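Timstead Break Room Cold Drinks: Gallery of the Restock

Text and page layout by Rongrong Dai. Last edited 18/09/2026.

The break room on the second floor of the Timstead building serves the day shift, the evening shift and the drivers who wait for paperwork. Its drinks area consists of one upright refrigerator with a glass door, one shelving unit beside it, a white work surface for unpacking, and a recycling bin with two openings. The gallery covers the drinks area after the change of layout. Entries are short. Readers who only want the shelf order can skip to the shelf plan near the end.

The old layout grouped drinks by supplier. This suited the delivery sheet and did not suit the people using the refrigerator, who look for a type of drink and then for a flavor. Araba Fiadzo proposed grouping by sugar content first and by package second. The new plan was tried for two weeks in February on the left half of the refrigerator, then applied to the whole cabinet.

Package types

The refrigerator holds three package types: plastic bottles with screw caps, cans, and small cartons. Glass is not stocked. Bottles stand upright in single-depth rows. Cans are stacked two high on the lower shelves only, where the shelf spacing allows it. Cartons go in the door rack with the opening side up.

Screw-cap bottles are the most frequent item and set the shelf spacing. The cap needs finger clearance below the shelf above it, or the bottle has to be tipped to come out. Tipping pushes the next bottle over. The spacing in use leaves 30 mm between the top of the cap and the underside of the shelf.

Reading a label from the front

Bottle labels vary in how much they tell a person standing at the door. On some, the sugar statement is on the front panel. On others it is on the back with the ingredients, and the front shows only the name and a fruit. A third group puts the statement high on the label, at the shoulder, where it stays readable when another bottle stands in front.
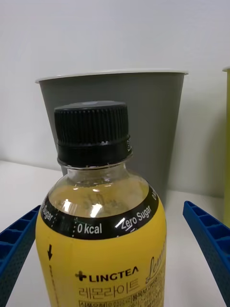

Zero-sugar bottles are placed on the second shelf from the top, at eye level for most adults. The shelf edge carries a plain printed strip with the words ZERO SUGAR. The strip is replaced when it curls. Flavors are not listed on the strip, as these change with the delivery, and an out-of-date strip was the most common complaint under the old layout.

Sweetened bottles have the third shelf. Water has the top shelf and the whole of the bottom shelf. The split is deliberate: the top shelf runs out first, and the bottom shelf is the reserve. Water from the bottom shelf is moved up at the afternoon check.

Bottles and caps

Caps are left closed until the bottle is sold or handed out. A bottle with a broken ring below the cap is not put in the refrigerator. It goes to the supply cupboard and is entered on the return sheet under "seal." Ignacio Tillman handles the returns and asks that the bottle be kept with its sheet. Loose bottles without a sheet cannot be credited.

Cap color is not a guide to contents. Two suppliers use the same cap for sweetened and unsweetened versions of the same drink, and one changed its caps during the year without changing the drink. Sorting is done by the printed sugar statement only.

Placing a bottle

Bottles are set down with the front panel facing the door. On bottles with a shoulder band, the band is turned so that the sugar statement faces forward, even if the main panel then sits slightly off center. This is a departure from the supplier's display guide and is accepted by Hordiienko, who deliver the mixed cases.

The rows are filled from the back. Bottles already in the cabinet are pulled forward before new ones go in behind them. The date code is checked on the first and last bottle of each case. If the two codes differ, every bottle in the case is checked.

The unpacking surface

The unpacking surface is wiped before the cases are opened and again after the cardboard is removed. Wrap is cut along the short side of the case. A blade with a guard is kept on a hook under the surface and goes back to the hook after each case. Cases are not opened on the floor, and they are not left in front of the recycling bin, whose lid opens outward.

Only one case is opened at a time. The mixed cases contain more than one drink type, and two open cases side by side were the usual source of sweetened bottles on the zero-sugar shelf.

Temperature and rotation

The cabinet thermostat stays at setting 2. Warmer settings were tested and returned to setting 2 after the lower shelves were slow to cool a full load. New stock is loaded after the midday break, when the door is opened less often. Bottles that must be cold the same afternoon go on the upper shelves, nearest the fan outlet. The outlet itself is kept clear by the width of one hand.

The door seal is cleaned with a damp cloth on the same day as the shelf strips are checked. Lesia Tkachuk has the spare seal and the key for the lower grille. The grille comes off with two turns of the key, and the dust behind it is removed with a soft brush. The cabinet is unplugged for this step.

Shelf plan

Top shelf: water, still.
Second shelf: zero-sugar bottles, all flavors.
Third shelf: sweetened bottles, all flavors.
Fourth shelf: cans, zero sugar on the left, sweetened on the right.
Bottom shelf: water, reserve.
Door rack: cartons.

The shelving unit beside the refrigerator holds unopened cases at room temperature. Heavy cases are on the bottom level. Labels on the cases face outward, and the delivery sheet is clipped to the upright until the last case on it has been opened.

Orders and contacts

Orders are sent through the Skulmont form under account 749. The form closes at noon on the day before delivery. Requests for a new flavor go on the paper list on the side of the refrigerator and are added to the order when the shelf has a free row. A request does not replace an existing drink unless that drink has been left over from the previous delivery.

Layout and shelf strips: Araba Fiadzo
Returns and credits: Ignacio Tillman
Cabinet cleaning and spare parts: Lesia Tkachuk
Evening check: Danylo Derkach

The evening check sheet is in the tray by the door. Completed sheets are kept for 30 days.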